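3.2 Sleeve handling and the fold sequence

Garments were sorted by fabric before folding. Ribbed knits went last, as in the Stolow protocol (Brinkmann and Vasić), and were laid flat on a bare wood surface. No cloth, no mat. Of 175 folds logged, 21 were dropped for missing notes. 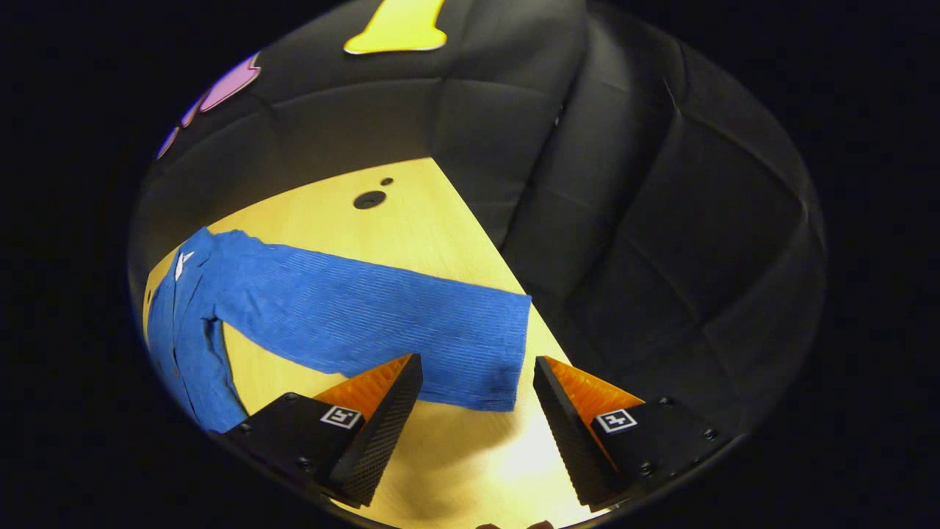 Figure 4. Blue ribbed long-sleeved shirt on the table, sleeve extended.

Sleeve position mattered more than we expected. Folders who began at the body tended to trap the sleeve underneath and then had to reopen the whole thing — slow, and hard on the collar. With the sleeve drawn out to one side and the body still bunched, as in Figure 4, the cuff is easy to find and wrinkles along the sleeve can be smoothed first. Collar label used as the reference point for "top" throughout. De Haan prefers the shoulder seam; we didnt test this.

Ribbing is a seperate problem. Ribs hide small creases, so two raters (Ledesma, Sauerland) scored each finished fold by touch as well as by eye. Scores in Table 2, scale 0 to 100. Disagreements left in.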